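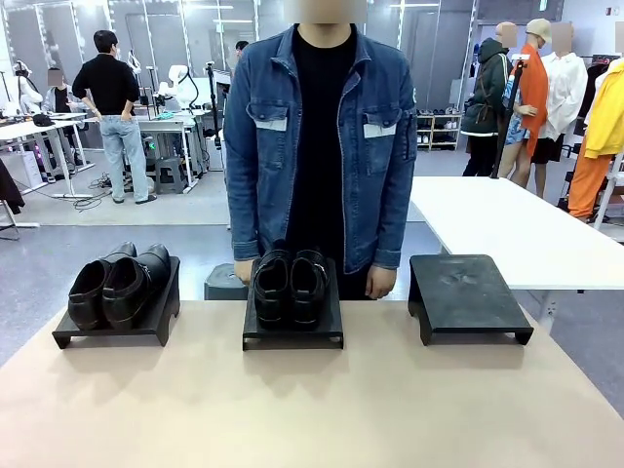 Station 2, three stands out, two pairs loaded, right stand empty.

Ticket 11 - shoe stand task, pair placed crooked or dropped
Posted in April by the Ulham build team
Status: open

Problem: The arm picks up a pair from the left stand and is supposed to set it down on the empty right stand. On the student project demo list this is task 4. Last night it failed 8 of 9 runs. Most of the time the second shoe lands on top of the first. Twice it let go early.

Setup: Three black stands in a row, black leather shoes on the left and middle ones. Bresum planner, stock settings. Team Setiawan had the table before us and their task ran fine, so the arm itself is probably OK.

Tried so far:

- Restarted the planner. No change.
- Redid the table calibration. Pick got better, place did not.
- Swapped in the spare gripper pads. No change, swapped back.
- Wiped down the right stand. No change, and it still has scuffs and a smudge on it.

4:10 pm - Looked at the saved place points. The left stand is sitting at a slight angle and the script assumes all three are square to the table edge. The shoes get picked up turned and stay turned. That would explain the crooked ones. It does not explain the early release.

4:45 pm - Black shoes on black stands may also be a problem for the edge finder. It lost the loafers in 4 of the test shots. Drunano club has some light gray mats we could try under the shoes. Have asked.

5:20 pm - Added a turn correction to the script. Not run yet - need the table for an hour.

Next: run 9 more with the correction, then 9 with the mats. Please leave the left stand at the angle it is at until the first set is done. Release timing gets its own ticket.

2 comments | 0 shares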